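Written rules for shared robot cells

Most of what has been published about robot safety was written with a large arm behind a large fence in mind. A great many people now work with something quite different: a pair of small arms on a bench, a few cameras, a box of everyday things to pick up, and a list of jobs to get through before the end of the day. The old rules don't fit well, and in many places the new ones have not been written down at all. People learn by standing next to whoever was there before them.

I think this is a mistake, and a cheap one to put right. At Sovar, where I looked after the benches for three years, our first set of house rules ran to 17 pages. Almost no one read past the second. The version we ended with fits on two sides of A4 and is taped up beside each bench. I would like to set out what is in it, and argue for some parts that people tend to object to.

Who is in charge of the bench

One person at a time. Their name goes on the card, and when they hand over they cross it out. If two people are running a session, one of them is still the name on the card. Sizwe Mofokeng, who ran the benches at Fluneveck before he came to us, goes further and wants the second person to ask out loud before putting a hand over the rail. I thought this was fussy when I first heard it. I have since changed my mind. It takes two seconds and it means the person at the controls has stopped looking at the screen.

The power switch belongs to everybody. Anyone in the room may turn a bench off, for any reason or for none, and may not be told off for it afterwards. We lost a few good runs that way. I would accept losing more.

Starting positions

A task sheet must say where things start and where they should end, in words that a new person can follow. "Pens in the middle" will not do. "Pens side by side, in the back half of the floor, caps towards the back wall" is better. If the sheet allows some freedom, it should say how much. When it does not, each operator slowly settles into a layout of their own, and by the end of May you have a pile of recordings that look like one task and are really several.

The objection I hear is that variety is good, and that a machine trained on one tidy layout will fail on any other. I agree that variety is good. But it should be chosen, and written down, so that whoever uses the recordings later can tell what was varied and what was left alone. Drift is a poor way to get it.

We keep the sheets short by splitting the task from the layout. The task sheet changes perhaps twice a year. The layout slip is a strip of paper that changes with every batch, and the batch number is on it. Batches are 300 runs. There is nothing special about that figure, except that it is about as much as one bench can do before people get careless.

Two arms in one space

This is where I would spend most of the ink. With one arm, the usual trouble is that it hits the table. With two, they can hit each other, pull on each other's cables, or both close on the same thing. Our rule is that one arm leads and the other waits unless the sheet says they work together. The waiting arm keeps its gripper open and clear of the thing being moved. It may hover close by, but it should not be over the piece until the leading arm has let go or the sheet calls for a handover.

Gumede, who supplied our second pair of benches, suggested a painted line down the middle of the floor, with each arm keeping to its own side. We tried it on paper and dropped it. Too many useful jobs happen right on that line. Sorting pens is one of them, and lining them up in a row is another.

Cables deserve a line of their own. Before each batch, move both arms slowly through their full reach and watch the hoses. They should be tied where they run along the link and have enough slack where the wrist turns. A hose that stands up in a loop is fine if the loop has somewhere to go. If a tie has slipped, fix it before starting, and don't tell yourself you will keep an eye on it. You won't, because you will be watching the gripper.

Cameras

No camera may be moved in the middle of a batch. If one is knocked, the batch is closed and a new one is opened, even if there are only a handful of runs left. This is the least popular rule we have. People ask whether a small nudge matters. It may not, but the person who gave it the nudge is the wrong person to decide.

Fixed cameras and wrist cameras should both be looked at before the first run, with human eyes, at full size. A wrist camera should show both fingertips. A fixed one should show the whole working floor and both grippers at their normal working height. Keep one still from each with the batch records. 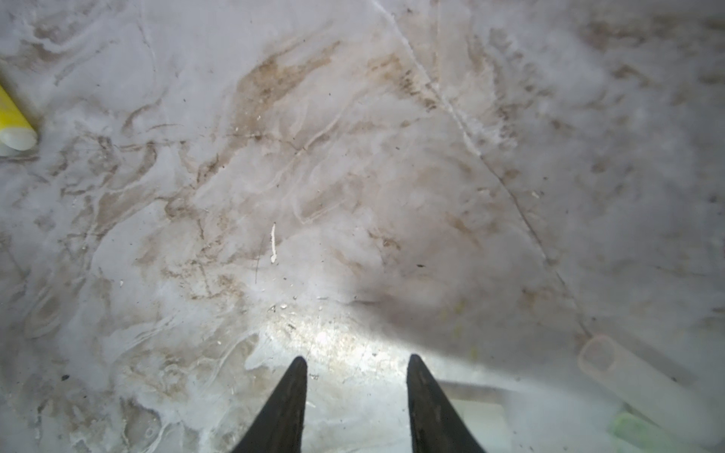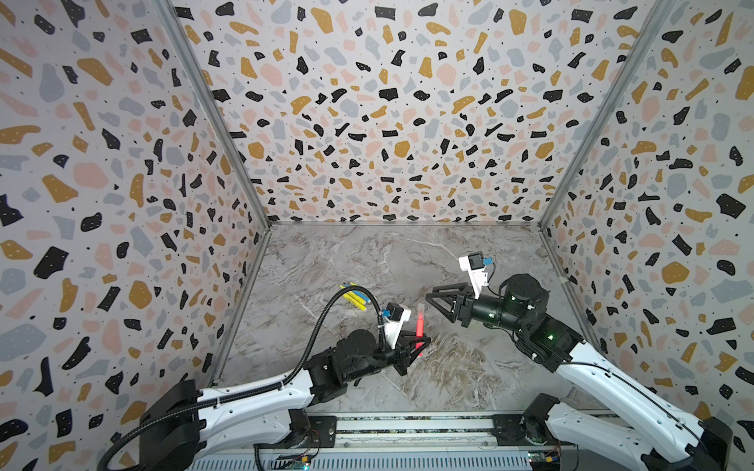
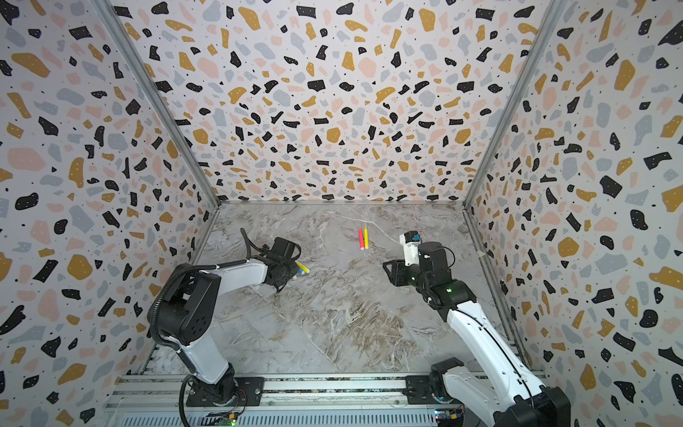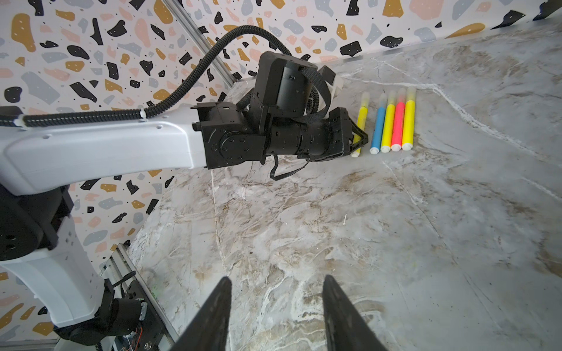 Cleaning and leftovers

Wipe the floor between batches. Small crumbs and specks barely show from across the room, but from a camera a hand's width above the surface they are part of the view. I have heard it argued that a little dirt makes the recordings more like real life. Fine – then put it on the layout slip. What I object to is a floor that is clean in the first batch and dusty in the tenth, with nothing on paper to say so.

The same goes for fingertips. Wipe them when you wipe the floor. Look for scuffs, and change the tips on both arms together so that one is not grippier than the other.

Things used in a task live in a labelled box. Things not used in a task do not sit on the bench between runs. If an item is swapped for another of the same kind, say a fresh highlighter for a dried-up one, that is noted too. Colours from two makers may look the same to you and quite different to a camera.

Failed runs

Keep them. Mark them as failed, say in a few words what happened, and leave them in. The sheet we use now, which Hamus also took up with small changes, has a box for "dropped", a box for "wrong item", a box for "arms touched" and a blank line. The blank line gets used most.

There is real pressure to throw failed runs away. Targets are set in good runs, and the people setting them are seldom the people at the bench. An operator who deletes the bad ones looks faster than one who records them. If I could have just one rule made common to every lab and workshop, it would be that total runs are reported next to good runs, always, in the same table. It costs nothing and it removes most of the reason to cheat.

What should be left out

I would leave out anything that cannot be checked. "Operators should take care" is in nearly every set of rules I have been sent, and I have yet to see it change what anyone did. I would also leave out rules copied from larger machines that make no sense on a bench, such as a locked gate for arms that can be reached over from any stool. When people see one rule that is plainly silly, they stop trusting the ones around it.

As for who should write a common version, I don't much mind. It could start with a handful of groups swapping the sheets they already have taped to the wall. Ours is free to anyone who asks, and the part on cameras is due to be rewritten again before the next batch opens.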